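Notebooks > Sourdough and Ferments > Rye starter log

Print this page | E-mail this entry

10 October 2022

Well, the Bako starter is finally behaving! I fed it first thing with the coarse rye from Vasiliu, and by lunch it had climbed well past the rubber band and smelled of green apples — a big change from July, when all I got was nail polish and a sulk. I weighed out 404 g this time and kept the jar on the shelf over the Ender oven, where it stays nice and steady.

The first discard went in the bin with the yellow lid. Please scrape the jar well, it sets like cement.

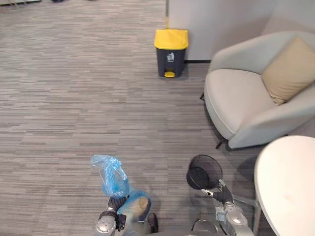

Bin by the white partition, recycling label on the front.

The Zelex scale drifted again, by some 2 g over the morning, so I re-zeroed it before every pour and wrote the raw numbers in the margin (sorry about my handwriting). I do think the dough wants a longer rest than we've been giving it. Next batch gets 17 hours in the cold and we'll see how the crumb comes out.
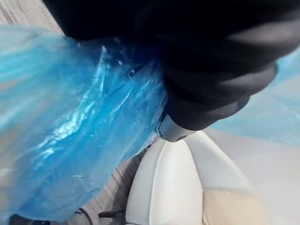
To do before the next bake

Order more rye, the coarse kind. Wash the bannetons. Try 10 g less salt water in the soaker.

We use cookies to remember your settings. Accept | Manage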